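Tulgate Cable Sorting Trial
Second progress report to the Wanodetti Fund
Tuesday, January 30, 2018

1. Purpose of this report

This report covers the second period of the grant. In this period we compared two sets of gripper fingers and two controllers on the task of separating loose electrical wires. The first report described how the cell was built and how the arms were mounted, and we do not repeat that here. The budget table was sent separately.

2. What was planned

For this period the work plan contained the following items.

Compare the narrow finger with the wide finger on single wires and on bundles.
Compare the old controller, which we bought with the arms, with the Plustov controller.
Decide if one fixed camera is enough for the task.
Write a first version of the operator instructions.

The first two items are finished. The third is finished in part. The fourth has not been started, and we explain this in section 6.

3. Grippers

All trials used the two-arm cell with both arms on the same rail. The task is always the same: wires are placed in the baskets at the back wall, and the arms must take one wire from the bundle and move it to another basket without pulling the rest along. A trial is counted as good only when the wire is released fully inside the basket. If a second wire comes with it, the trial is counted as failed, even when the first wire arrives in the correct place.

We made 1000 trials with the narrow finger and 1000 with the wide finger. The narrow finger gave 721 good trials. The wide finger gave 308. We expected a difference, but we did not expect it to be so large. The wide finger is good at holding, and it almost never dropped a wire. Its problem is at the moment of taking, when it closes on two or three wires together. On single wires lying apart from each other the two fingers performed the same.

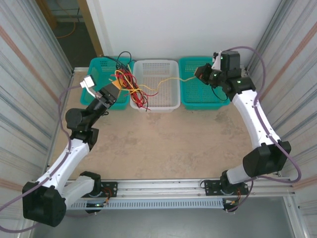
Figure 1. Wire separation in the two-arm cell. The right gripper holds one yellow wire; the bundle lies over the left and center baskets.

The hardest case remains a long wire which passes through the bundle and continues over the next basket. When one arm pulls such a wire, the whole bundle can move. We tried letting the other arm hold the bundle during the pull. This helps, but it makes each trial longer, and the two arms must not come too near to each other above the center basket. We have set a minimum distance in the software, and we would like to make it smaller in the next period.

4. Controllers

The old controller and the Plustov controller were compared with the narrow finger only. Together with the trials of the first period, the log now contains 3194 trials. The Plustov controller makes smoother movements at low speed, and this is important when the wire is already under tension. The old controller sometimes makes a small jump when the direction changes, and the wire then slips from the finger.

Against this, the Plustov controller takes longer to start, and two times it lost the connection to the left arm. After the supplier sent new firmware we did not see this fault again. We will continue with the Plustov controller and keep the old one as a spare.

5. Camera

The fixed camera gives a sufficient view of the baskets when the arms are away from them. When an arm reaches over a basket, part of the wires is hidden behind the wrist. At present the software waits, moves the arm back and looks again. We have asked Đỗ, who are our partner for image processing, to test if a small camera on each wrist would make this step unnecessary. Their answer is expected in March.

6. Delays and changes

The operator instructions are delayed. We did not want to write them before the controller was chosen, and this decision was taken later than planned. The delay does not change the end date of the project and we do not ask for additional money.

One change needs your agreement. The plan foresees the purchase of a second set of wide fingers. After the results in section 3 we see no use for them, and we would prefer to spend this amount on narrow fingers with a softer surface.

7. Next period

Trials with the softer narrow fingers, if the change is approved.
Reduction of the minimum distance between the arms.
Decision on wrist cameras.
First version of the operator instructions.

The full trial log can be sent on request.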